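Jitcombe Community Kitchen – progress report, Jan 7, 2026

The evening baking course is running as planned. We enrolled 70 adults against the target in the grant agreement, and nine have asked to go on to the food hygiene certificate.

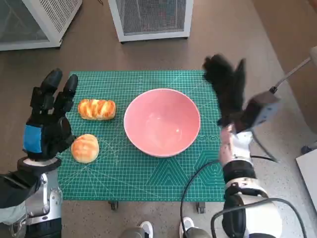
Spending is within budget except for flour and gas, which both went up in the fall. Viorica Anghel has moved two sessions to the Wulleck site to save on rent. The second oven is still on order – we expect to claim for it by June.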